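The clear desk and the people who sell it

Every January the same feature comes round, and I have written it myself at least twice. Clear the desk, the feature says, and the head will follow. There is a tray for the paper, a box for the cables and a list of what may stay out. By spring the tray is full and the box is somewhere behind the door.

This year the job has been taken over by firms. Vustberg will sell you a white desk with nothing on it, photographed with nothing on it, and a booklet on how to keep it that way. Mustel, which used to make shelving, now offers what it calls a surface plan. You pay for an hour on the telephone and are told which of your belongings have earned a place. I paid. Mine came back as a lamp, a notebook and "one vessel".

I asked what a vessel was. A mug, it seems, provided it is a quiet colour.

I should say that I have no quarrel with tidiness. I like a wiped table as much as anyone, and I lose my keys less often on one. My doubt is about the claim that a bare surface makes us think better, which is repeated in every one of these booklets and supported in none of them. Vustberg's runs to 272 pages. I read it over two evenings hoping for a source, and found a chapter on felt pads.

The plan asks you to keep a diary of what lands on the table and when it is taken away again. I kept it for 15 days. The lamp never moved. The notebook moved to the kitchen on the second morning and stayed there, where I write things down. What turned up in its place was crockery, mostly, and the things small children carry from room to room and put down when they see something better. According to the plan these are "drift" and should be returned to their zones each evening. I returned them. They were back by breakfast, and I can't say that my work was better or worse on the days when they stayed away.

White does not help. A white top with a shine on it is sold as calm, and for the first hour it is. After that it shows the lamp, the ceiling light, every crumb and the ring from the last cup. I wiped mine more in those two weeks than I had wiped the old one in a year – and the old one, a brown thing with a burn on it, never once made me feel that I had let it down. Glossy tops are also noisy. Put a plate down on one and the whole flat hears it. The booklet recommends a mat, sold separately, and the mat then counts as an object.

There is a rival school. Nasution, a smaller outfit, argues for what it calls the lived surface and will sell you a set of low trays to live on it with. Its leaflet tells you that a little disorder is good for ideas. I looked for a source there too, and the leaflet was at least short. Tando makes a desk with a drawer the full width of the top, into which everything can be swept with one arm when the bell goes. It is the only product I tried that seemed to have been designed by someone with visitors.

Prices start high and go up. By the time I had added the desk, the hour on the telephone and the mat, the total was nearly 2000, and the one change I would keep is putting the plates back in the cupboard before I sit down. My mother taught me that free of charge, with some shouting.

The firms would answer that I gave up too soon. Perhaps. The follow-up call was booked for 6/14/25 and I cancelled it, as the questions they send beforehand wanted a photograph of the table "at rest", and I had not yet caught it resting. A mug, a plate and a pink soft toy with one tooth are what a table is used for in most homes I know, and none of them needs a zone.

I have moved the lamp, though. It was in the wrong place.

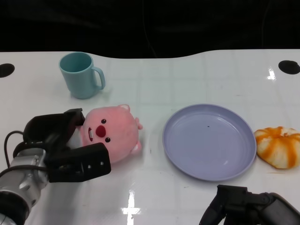

Comments (1)

Tando desk owner here, second year with it. The wide drawer is fine until you sweep a cup in with something still in the bottom, and then you are drying out bank letters on the radiator. I'd have the brown one with the burn back tomorrow. Agree about the mat.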